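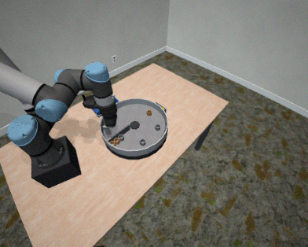
Pumora Hand-Teach Kit, two weeks in

Gwendolyn Haverford, 10/3/20
Print | E-mail

Quick one, deadline tonight. Bought the Pumora for the Lakville lab to record pick and place demos by remote, and you get the simulator in the box too. Started there. Glad I did.

Sim first. Nut tray task, round tray, gray nuts and a few orange bits, arm goes in from above. Steering is good — small hand moves, small arm moves, no lag I could feel. Took me 40 tries to get 10 demos worth keeping. My wrist, not the kit. Arm blocks your view of whatever is behind it, so learn to swing the camera early.

Hand guiding on the real arm: stiffer than I wanted. Fine for big moves, bad for the last inch over a nut. Ended up doing those by remote insted.

Gripes. Record button is right next to discard. Lost 2 good runs that way. Manual skips the export step, had to dig it out of the Illon forum. Playback speed resets evry time you open a file.

Price is $659. The Todorova set costs less but no sim, and you'd miss it.

Would buy again, yes. Wait for the January update if you only want hand guiding.

Shares: 10 | Comments: 2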